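Tembridge Robotics Club – Minutes of the Project Meeting
Jun 21, 2020

Present: Guadalupe Ibarra (chair), Rui Seixas (minutes), the table-clearing team, the Gratel team
Apologies: Mr. Carrilho

1. Minutes of the last meeting
Approved with one fix. The January demo was written up as "successful." Rui asked for this to read "held," and after some back and forth that was accepted.

2. Table-clearing project
The team reported that the arm can now sort leftovers after a meal. Guadalupe asked what "can" meant. The answer was that it got through the full routine in 2 of 6 tries, with a person resetting things between tries. She asked that the report to the school give those numbers and leave out the word "reliable."

Discussion of rice. The team would like to drop it from the test meal and use something in bigger pieces. Rui was against this – people eat rice, and a table-clearing robot that needs the meal picked for it is not much of a robot. The team said the point of the season is to learn grasping and that loose grains are a separate problem. No agreement. Rice stays in until the next meeting.

The team also wants to train on more recordings. Guadalupe said she had heard "more recordings" at every meeting since winter and would like to know how many would be enough. The team could not say. They will come back with a plan that states what result would make them stop and try something else.

3. Gripper pads
A request to buy new pads from Pullis was put off. The current ones have not been shown to be the cause of the dropped plates. Rui pointed out that we blamed the pads last time too, bought a set, and went on dropping plates. The team will do the same pick with old and new pads before asking again.

4. Competition entry
Gratel team wants to enter with the name and the poster already done. Guadalupe noted that the poster shows the robot doing 3 things it does not do. Poster to be changed or the robot to be changed, whichever is quicker. Entry form not signed yet.

5. Other business
Cleaning up after sessions was raised again. Whoever sets out the food puts it away, and the plates get washed the same day.

Actions
Table-clearing team – stopping plan, pad comparison
Rui – corrected January minutes
Gratel team – poster 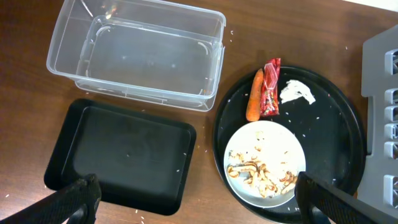
Added after the meeting by Rui: the team has asked me to note that they object to the wording of item 2. Noted. The wording stands until I see a better run.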